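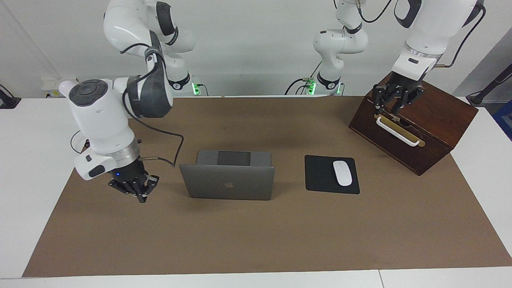 Day four of trying to write 1,000 words before breakfast and I have to tell you it's going badly. Woke up at the right time. Made the coffee. Sat there. The thing I'm stuck on is the middle chapter, the one where Morkent floods and everybody has to move up the hill, and I've written the first page of it so many times that I can't hear it anymore. Some of that is the desk, I think. I do better with very little on it - a laptop, a white mouse on a black mouse pad, brown paper over the tabletop so I can scribble names when they come to me. Anything more than that and I start tidying. Tidying is not writing. I know this and I do it anyway.

So, numbers, because a couple of you asked. Total for the week is 3,596 words. Kept maybe half. The draft is at 304 pages now if you count the notes at the back, and I do count the notes at the back, leave me alone.

Arturo Orlandini from the Tuesday group read the opening and said the two brothers sound exactly the same. He's right. Aler and Xenos, I can't tell them apart either, and I made them up. Going to try giving Xenos shorter sentences and see if that does anyhting. Might also change the name. It looked good in December when I was making the list, now it just looks like a cough drop.

Other stuff he flagged:

the ferry leaves twice in chapter two
too much weather
nobody eats until page 70

That last one I hadn't noticed at all. Soup is going in. Probably fish soup, it's a harbor town.

Still no title. Working title is Grurden, after the hill, but my sister can't say it without laughing so that's probably out. If you have a better idea put it in the comments. No puns please, I had enough of those last time.

Also - I turned off the wifi for the morning session and lasted most of an hour. Then I needed to look up how long it takes plaster to dry. Then it was lunch. Not sure what the lesson is there, get a book about plaster I guess.

Back at it tomorow. Chapter nine, the flood, again.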